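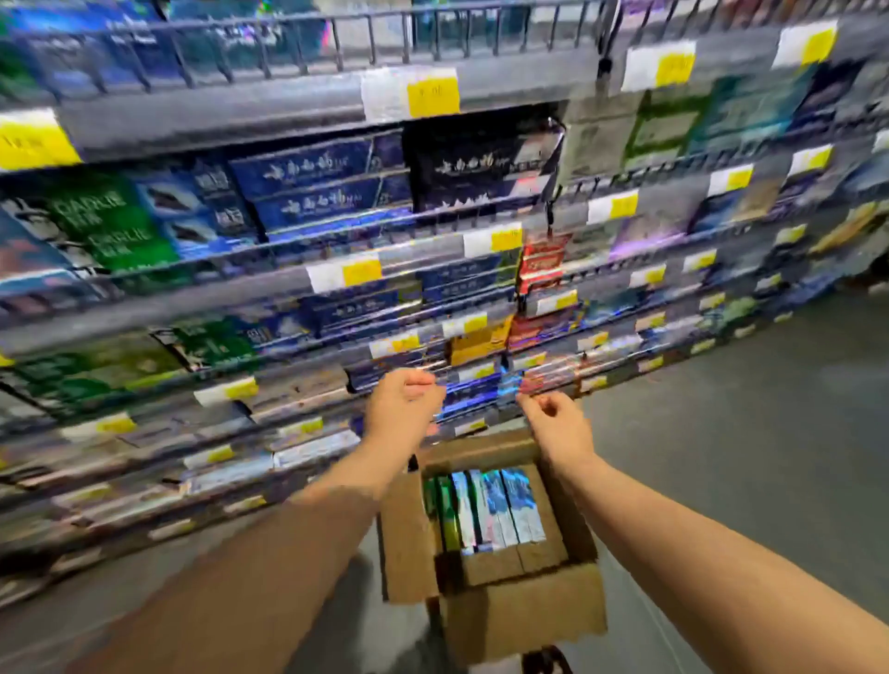 Reaching toward the carton shelves.

Home | Diary | Stores | Suppliers | Archive | Contact
Search this site
Enter keywords Go

Office Diary, September

The changeover of the ordering system from Koster to Welia was completed this morning at 6, before the stores opened. All open purchase orders were carried across. Of the 2462 product lines held under the old system, 965 had no order recorded in the past year and have been placed on a review list. They remain on sale until the review is finished.

The office was staffed early for the occasion. Two calls were received before opening, both regarding passwords, and both were settled within the hour. The Zorness branch reported that its delivery note printed with the former company address. The template has been corrected and the branch has been asked to discard any copies already filed.

Lies Michiels presented the revised delivery calendar at the morning meeting. Under the new arrangement, Camska will deliver dry goods and household items in a single run. The separate afternoon run is withdrawn. Branch managers had asked that the change be held over until after the holiday period, and this request was considered at length. It was decided to proceed, on the understanding that any branch may ask for a return to the former schedule if its backroom cannot take the larger load.

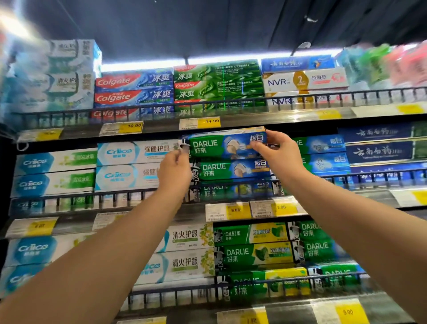 The question of minimum order quantities was then taken up. Several smaller branches continue to receive full cases of items that sell slowly, and the cost of moving the surplus between branches falls on the branch that sends it. I do not consider this fair and said so. Ms. Michiels will draft a proposal under which the receiving branch bears half the cost. The draft is expected before the end of the month.

A letter was sent to Koster confirming that the service contract will not be renewed and requesting a final statement of account. Their reply to our earlier letter did not address the deposit. I have repeated the question.

The afternoon was given to invoices. Two were returned to the supplier for lack of an order number. The remainder were approved and passed for payment.

Training on the Welia stock screens continues tomorrow in the upstairs room. Staff who missed the first session should bring their login sheets. The heating in that room is still under repair, and I have asked that the session be kept short.

Left the office at 7:15 p.m.

Last updated: September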